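Boards > Land & Water > Tree Planting and Restoration > Survival rates at the Lemulik slope

Survival rates at the Lemulik slope, and whether to replant this fall

damian_duda
I finished the survival walk on the Lemulik slope last week. We put in 466 seedlings there two springs ago, mostly bur oak and hackberry, with serviceberry along the bottom. 118 of them are dead or missing. Most of the losses are on the upper third where the soil is thin and the wind comes straight across from the quarry road.

I have the plot sheets typed up and can send them to anyone who wants them. Before I order anything for fall I'd like opinions on two questions. Should we replant the upper third at all, and if so, should it be the same species?

Budget is what was left over from the spring order, plus the 2,000 dollars from the Gadeck grant, which has to be spent on plants or protection. It can't go to tools or fuel.

kyrylo_n
Thanks for doing the walk. Replant, but drop the hackberry up there. I looked at that section in August and the hackberry that was still alive had put on almost no growth. The bur oak looked small but fine. Oak spends its first years on roots, so I wouldn't read much into the height.

zbaysal
I'd leave the upper third alone for a year. There is natural regeneration coming in behind the old fence line, mainly red cedar and some sumac. If we go in with augers now we'll tear up the part that is doing well without us.

damian_duda
Red cedar is what we cleared off that slope in the first place.

zbaysal
We cleared it because it was a solid stand with nothing under it. A few cedars on the windward side would shelter the oaks. I'm not asking for the stand back. Keep five or six along the fence and cut the rest when they get to waist height.

Ekrem Uysal
Can somebody say what the losses were from? Dead from drought and dead from deer are two different problems. If it's deer then species hardly matters and all of the grant should go to tubes.

damian_duda
From the sheets: most of the dead ones were still in their tubes, dried out. The missing ones I can't assign. Some tubes had blown over and the seedling was gone, so it could be deer or rabbits after the tube went down. The stakes we used were too light for that spot. I'd count stakes as a cause.

Ekrem Uysal
Then it's water and stakes. Were they mulched?

damian_duda
The lower two thirds were. We ran out of chips before the top.

Ekrem Uysal
So the unmulched part is the part that died. I don't see how you can separate thin soil from no mulch with those numbers. I would not write off hackberry on that basis.

kyrylo_n
Fair point about the mulch. I still wouldn't use hackberry on that soil. There's less than a shovel blade of it in places before you hit rock. I planted two rows there and bent a dibble bar.

v_hajek
On the sheets: I have the paper originals from the first planting day if you need to check species against plot numbers. They're in the black bag with the tan straps, along with the flagging tape and the spare tree tags. I can drop it all off at the Nemden shed.
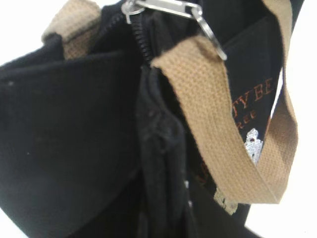 The numbering changed partway through that day. Plots on the east side were numbered from the bottom up and the west side from the top down, so if you matched this year's walk to the typed list without the originals, some of the oaks and hackberries may be swapped. It would be worth checking before anyone decides which species failed.

damian_duda
I did not know that. I used the typed list. Yes please, drop off the originals.

zbaysal
This is a reason to wait a year. We don't know what died.

kyrylo_n
We know how many died and where. A dead hackberry and a dead oak leave the same hole.

zbaysal
Yes, and we'd be filling the hole with something chosen from a list that may be upside down.

v_hajek
It can be sorted out in an evening. The live ones can be identified on the slope by anyone, and that tells you which way the numbering ran for each plot. I'm willing to go through it with Damian.

Ekrem Uysal
While that's being sorted, the stock question has a deadline. Bañez nursery closes fall orders at the end of the month. They had bur oak in one-gallon pots when I called and they will hold an order with no deposit. Bare root isn't available until spring.

One-gallon pots on that slope means carrying them up. There's no track for a vehicle past the second gate and the ground is soft after rain. Bare root you can take up by the bundle.

damian_duda
How much water does a one-gallon need if we plant in fall and get a dry spell?

Ekrem Uysal
A gallon each a week until the leaves would be down anyway, then nothing until spring. For a small number it can be done with backpack sprayers. For all of the gaps I wouldn't try it.

kyrylo_n
I would rather do bare root in spring with proper mulch and proper stakes. Spend the money now on stakes and chips so it's all on site. Oak stakes, one inch square, driven on the upwind side of the tube. The bamboo ones can go back to the garden people.

zbaysal
I can support that. It gives the ground a winter and it gives us time to fix the list. I'd still ask for the fence line to be left out of it.

Ekrem Uysal
Chips delivered now will be half rotted by spring if they sit in a heap. They should be spread this fall around the positions you mean to plant, in a ring three feet across and kept a few inches back from the middle. That also kills the grass, which is taking more water than the oaks are.

kyrylo_n
Agree on spreading early. Brome is thick up there.

damian_duda
Does cardboard under the chips count as protection for the grant? I have access to plenty of it so it might not matter.

v_hajek
The grant letter says "mulch, guards, stakes, and fencing materials." Free cardboard doesn't need to be claimed. Pull the tape off first. We were still picking tape out of the creek plots a year later.

For whoever goes through the papers, the tags are in the zip bag as well. Please put them back in number order when you're done.
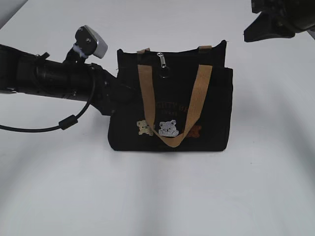

Black zip bag for the planting records.

zbaysal
Are the tags the aluminum ones? The plastic ones from the creek plots went brittle and half of the numbers can't be read now.

v_hajek
Aluminum. Write on them with a ballpoint and press hard, the dent stays after the ink is gone. Hang them on the stake. If they go on the stem someone has to remember to loosen the wire.

damian_duda
All right, what I'm taking from this:

Vojtěch and I check the originals against the live trees before anything is ordered. No fall planting on the upper third. Chips and cardboard go down in October at the positions we mean to plant. Stakes get bought now out of the Gadeck money. Bare root bur oak in spring, and the question of hackberry stays open until the list is fixed.

Ekrem Uysal
I'd still put in a few one-gallon oaks this fall as a comparison, in with the mulched plots. Ten pots. I'll carry them and I'll water them.

kyrylo_n
A comparison with ten trees won't show anything.

Ekrem Uysal
It will show whether ten trees lived.

damian_duda
I have no objection if you do the watering. Put them on the west side, below the big rock, and tag them separately so they don't get mixed into the count.

zbaysal
And the fence line?

damian_duda
I'd like to walk it with you before I say yes. I'm not against keeping a few cedars. I am against having to clear that slope a second time.

zbaysal
Fine. Mornings are better for me, any time before ten. Bring loppers, there is buckthorn in there as well and that has to come out whichever way we decide on the cedar.

kyrylo_n
If you're cutting buckthorn, treat the stumps the same day. The ones I cut without treating by the second gate came back with more stems than they started with.

v_hajek
Papers are at the Nemden shed now, top shelf on the left, above the tubes. The shed key is in the usual place.

damian_duda
Got them. The east side numbering is marked on the back of the third sheet, which I never would have turned over. I'll post the corrected list when it's done.

27 replies · 5 people following · 3 shares

Related threads
Tube removal: how thick should the stem be?
Bare root storage when the ground is still frozen
Buckthorn on the creek plots, second year
Wood chip sources that will deliver past the county road
Direct seeding acorns under wire, results so far
Sharing augers between groups: who has what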